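Workshop > Software > Grasp Detection > Tutorial

Start Tutorials Code Forum About

Labeling grasp events from finger width alone

If you've collected a pile of gripper demonstrations and you're dreading the hand labeling, try this first! You can find most grasps and releases from one signal, the opening width, and the whole thing fits in a short script. I wrote mine for the Drelten toolkit, but any log with a timestamp and a width per frame will do.

Step 1. Load the width signal and smooth it with a median filter, 11 frames wide. Don't use a plain average. It rounds off the corners, and the corners are what we're after.

Step 2. Take the difference between neighboring frames. Closing gives you negative values, opening gives positive ones, and a steady hold sits close to zero.

Step 3. Mark a grasp wherever a closing run ends and the width then stays flat above its fully closed value. That last part matters a lot for thin objects. 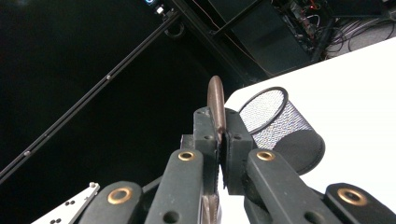
My first version had a fixed cutoff of 3 mm and it threw away nearly every thin part in the set (I was so puzzled by this). The fix is to record one empty close at the start of each session, save that width as your zero, and compare against it. Soft pads squash a little, so let the empty close settle before you read the value.

Step 4. Merge any two grasps less than 2 tenths of a second apart. Those are almost always one grasp with a wobble in it.

Step 5. Plot the labels over the raw width and scroll through a few episodes. I love this part, you spot bad thresholds right away. Once it looks good, export to the Cirkthorpe format and you're ready to train.

Comments (3)

drundville_lab: Ran this on Saturday, works great. Does the empty close need redoing after a pad swap?

Author: Yes, every time!

mk_loops: A wider filter ate my quick regrasps, going back to 11 fixed it. Thanks!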